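Ticket 924: Kids' Bible, cover decoration coming off, order part-filled
Shop: Malto Books and Gifts
Opened by: Máté Deák
Supplier: Garunik
Status: open

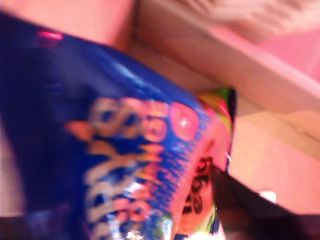 What was reported

Customer bought the Pokside children's Bible with the glitter cover in December as a baptism gift. Says the glitter rubs off on hands and clothes, and that the ribbon marker pulled out of the spine the first time it was used. Wants a replacement before the baptism class starts again.

Checked so far

1. Stock on the shelf. Rubbed the front cover of four copies with a white cloth. Two left glitter on the cloth, two left none. The product page says "sealed finish." I don't see how that can be true of all of them.

2. Ribbon. Tugged it lightly on the same four copies. All held. So the customer either got a bad one or it was pulled hard. I'm not going to argue with a seven-year-old over it.

3. Delivery count. Our order was for 200. The packing slip says 200. We have five cartons of 40 on paper, but the fifth was half full of the pocket New Testament, which we didn't order.

4. Text. Opened one copy to check the pages, and the Psalms are all there. The maps listed on the back cover are missing. Checked a second copy, same thing.

Supplier reply, 10:15 a.m.

Garunik says light shedding is "normal in early use" and suggests wiping covers with a dry cloth. They say the maps were moved to a separate download. Nothing on the cover mentions a download.

My answer

Tried the dry cloth on one of the bad copies. Wiped it until I was bored and it was still shedding. Asked which print run has the sealed finish and how we tell it apart from the outside. Also asked for a credit on the short carton – not a voucher.

Supplier reply, 2:40 p.m.

Passed to Jitpraphai, who does their binding. Offered 100 clear slip covers free of charge. A slip cover keeps the glitter in one place, I suppose, but it doesn't put the maps back.

Next

Customer gets a copy from the two that passed the cloth test, ribbon checked at the counter. Remaining stock stays in the back room. Product page changed to remove "sealed" and "with maps." Waiting on the print run answer and the credit.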